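From: Angeliki Kouris
To: skutby-floors
Date: January 22, 2026
Subject: Re: Mats -- do we really need a second one?

Periklis Triantafyllou wrote:
> I have the quote from Plerna in front of me and I am not enjoying it.
> Before I sign off another mat, can somebody tell me what was wrong
> with the old one, and why it can't be patched? It was bought in
> September. I have owned tea towels that lasted longer.
> Also, who chose grey?
>
> Periklis

Dear Periklis, and everyone copied in for reasons lost to history,

I chose grey. You were in the meeting. You said "fine, whatever, grey", and I have built on that foundation ever since.

Nothing is wrong with the September mat as a mat. It lies down, it stays put, and small screws dropped on it stop where they land and don't set off for the drain. The trouble is that we have one mat and two ends of the room, and it spends its life being dragged between them by whoever shouts last. It isn't torn, so there is nothing to patch. What it has is creases. Meng has tried leaving it flat overnight, and has tried rolling it up on a cardboard tube, which was a good idea until the tube went out with the recycling.

The dark cloth over the bare concrete:

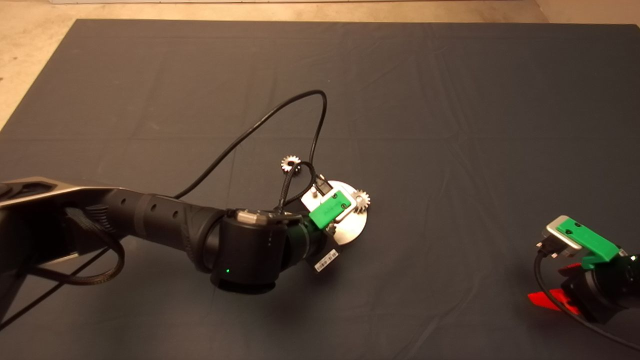

What I'd like to order

1. One more mat from Plerna, same cloth, same colour. The price is 986 with delivery. Novero came in at 1600 for something with a rubber edge and a brochure, and I have put the brochure where it belongs.

2. A proper tube to roll them on, with NOT RECYCLING written along it in large letters. Meng has offered to do the lettering.

3. A roll of tape for the corners. I know the view from upstairs is that tape leaves marks on the concrete. The concrete is beige and has been through worse.

On the creases: I did ask Plerna, and they said a warm iron through a damp cloth. I have an iron at home and am not bringing it to Skutby. If anybody wants to kneel on that floor and iron it they have my admiration, and I will hold the door.

Periklis, the quote is good for 60 days, so there's no need to sign it in a temper. I would only ask that it doesn't go in the tray with the one for the blinds -- we are still squinting.

Could people also stop cutting cardboard on the mat? There is a bench for that. It has a sign on it saying "cutting", which I made, also in grey.

Angeliki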